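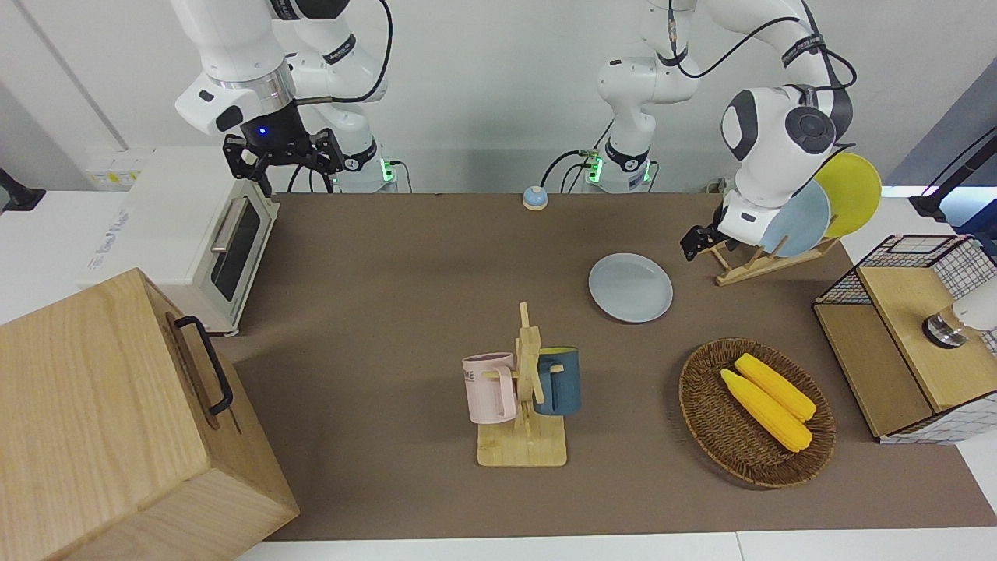
May, 9:40 am. Picked up the key rotation problem on the Rerau nodes again. Last week's build dropped packets every time the gateway rolled the group key, and the log on the node side only said "auth fail", so I added the key index and the frame counter to that line before doing anything else.

Setup: gateway on the Villca firmware, five nodes on batteries, all on one channel. Rotation every 60 minutes in the field config, set to two minutes for the bench.

First run, old code. Same as before. The gateway switches to the new key as soon as it has sent the announcement and doesn't wait for acks. Any node asleep at that point wakes up, sends with the old index and gets thrown out. It then retries with the same index until the watchdog resets it. Frame size with the current header is 116 bytes.
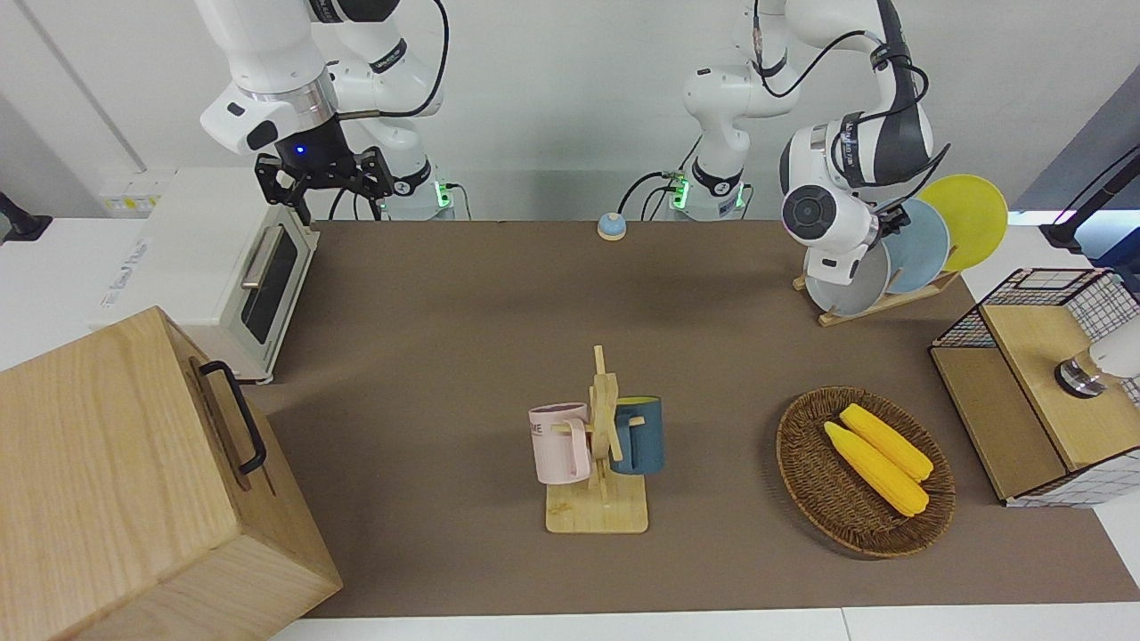

Second run, with the gateway keeping the old key valid for one extra period. No auth failures through the whole run. One node came back with its counter at zero after I pulled the battery, and the gateway accepted it under the old key. That is a replay hole and needs closing before this goes anywhere. The counter has to be in flash, or the node has to do a full join after a power loss. Leaning toward the full join, flash wear on these parts is already bad from the logging.

Also took the sender name out of the clear part of the header. It was left over from the Drekov demo and let anyone with a receiver tell which room a reading came from. Frame is now 108 bytes. Short address is still in the clear, so traffic timing per node can still be followed. Didn't try to fix that today. 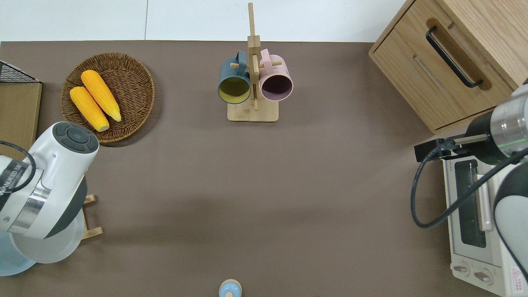 *Tabletop from above, corn cobs in the wicker basket upper left.*

2:15 pm. Wrote the join-after-reset change on the node side. Compiles, not flashed yet. Join takes around 5 seconds on the air, fine for one node, but if the power goes out on a whole floor they will all try at once. Needs a random delay.

To do:

- random backoff on join
- reject old-key frames with a counter lower than the last one seen
- check whether the Drastirau parser still expects the sender name
- put rotation back to 60 before anyone copies the bench config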